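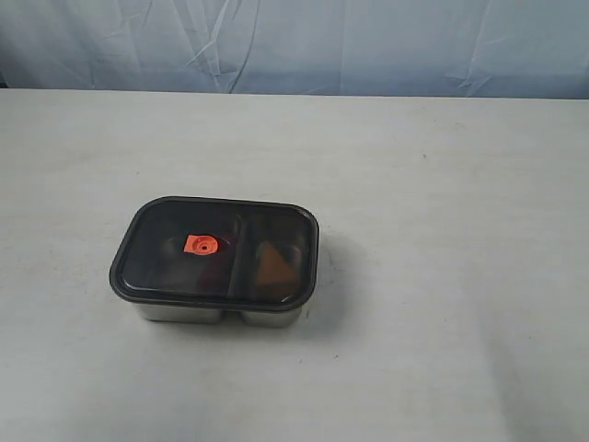
No. 291, p. 40

Opening, emptying and re-closing a two-compartment steel lunch box

Quick one this month. Got a pile of mail after the Tanden piece asking about the steel boxes with the dark lids, mostly lids that won't come off and lids that won't stay on. Same fix for both, more or less.

What you need

The box. A clear table, light colored if you have one, you'll see crumbs and drips. Warm water, dish soap, a soft cloth. A cotton swab for the valve. That's it. No knife, please.

1. Valve first

Find the little square valve on the lid. Orange-red on this one, hard to miss on a lid that dark. Lift it at one corner with a fingernail. If there's a vacuum underneath you'll hear a small hiss. No hiss, fine, carry on.

Don't pull the lid before you've done this. Most of the cracked lids people write in about were pulled cold, straight out of the fridge, valve shut.

2. Lid off

Thumbs at one short end, fingers under the rim. Push up, then work along the long side. Slow. Set it down upside down so the seal isn't picking up dust.

If it's really stuck, run warm tap water over the rim, wait 2 minutes, try again.
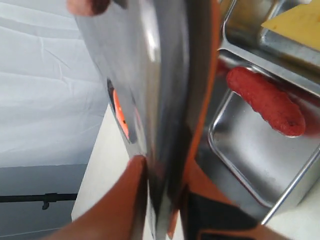

3. Empty it

Big pieces out first. Sausages, meatballs, anything that rolls. Fingers or soft tongs, metal forks leave scratches on brushed steel and they dont come out. Then tip whatever's left.

Sauce goes in the side you filled first. Doesn't matter which, just be consistent, the divider only keeps things apart if the lid ridge sits down on it properly.

4. Tipping

Two hands, one at each end. Always. A full box held by one end twists, and then the rim bends and the lid never seals right agian. Tip toward a corner, never over the flat side.

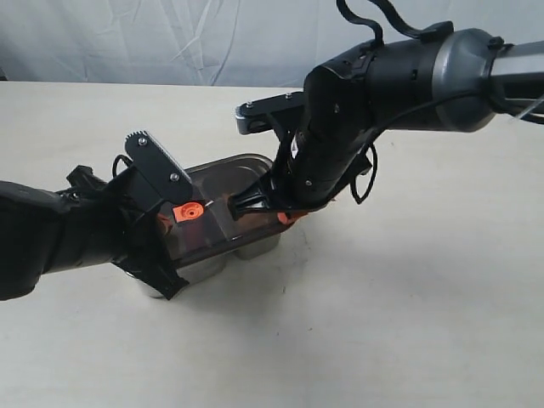 Deep cups hold on to liquid so tilt, wait, tilt a bit more. Give it a wipe while it's still tipped. I've got a Pamau set with nearly 300 lunches on it and the rims are still flat, all down to two hands.

5. Wash

Box: soap, soft cloth, rinse, dry straight away or you get water spots. Corners hold grease, go around them twice.

Lid: by hand, lukewarm. Dishwasher heat warps it.

Valve: swab around the edge and in the tiny hole. Old sauce in there is why it won't hold.
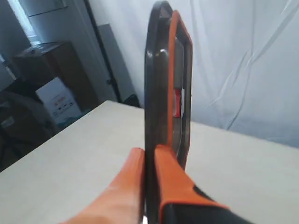

6. Closing it again

Everything dry. Valve open. Line up the ridge with the divider, press the middle first, then the long sides, then the corners. Valve shut last.

Check: lift the box by the lid, an inch off the table, no higher. Holds? Good. Drops? Look for a crumb under the seal, then do the corners again.

Still leaking after all that, replace the seal. Aretis seals are a bit thick for the narrow rims, measure before you order.

Next issue: getting onion smell out of lids.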